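Entili Tableware Notes – README

Short notes on the bowls and dishes in the Entili set, how they get put out and put away. Kept by Anastasia Deligiannis, with corrections from Kamarul Tjoa. Last real edit Tuesday, September 14, 2021. Rough in places, will clean up later.

What's covered

Round pieces only. White and off-white, plain, no pattern. Plates with a printed edge are in the Worero list, don't mix them in.
Records: 2602 rows, one row per piece per handling.
Shelf codes run 1 to 40. Code 19 is retired, leave it blank.

Words we use

bowl – deeper, wall you can get a grip on
dish – shallow, flat inside, raised rim
rim – the top edge plus whatever lip sticks out
Older rows say "saucer" for some dishes. Same thing, not fixed yet. 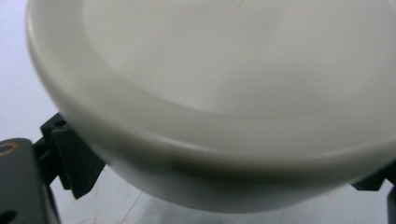

Can a bowl and a dish share a shelf code?
Only if they are stored nested, dish on top. Otherwise give each its own code, even when they sit side by side.

Columns

piece_id – text, never reused
kind – bowl or dish
shelf – see above
placed – where it was set down: center, left, right, edge
note – free text, keep it short

"Edge" means the rim hangs over the board. Close to the edge but fully on is still left or right. We argued over this in June and thats where it landed.

Setting out

One piece at a time. Put it down flat, let go, then write the row. Stacks get split first and entered separately.

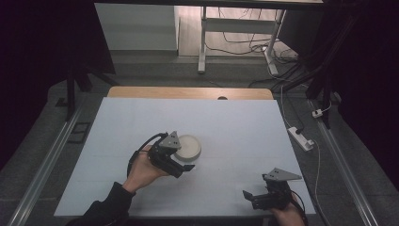 Placement is the column people get wrong most. Go by the board, never by the table under it – the two don't line up on every setup and the wood strip along the far side throws people off. The round white dish left of the middle on the pale board would be "left", full stop, no "center-left" please. If a piece gets moved, add a new row and leave the old one alone.

Known problems

- 3 rows have no kind. Left as is.
- Gollberg shelf labels were renumbered halfway, so early codes may be off by one.
- note column has some mispellings, search loosely.

Changes to Kamarul, with the piece_id.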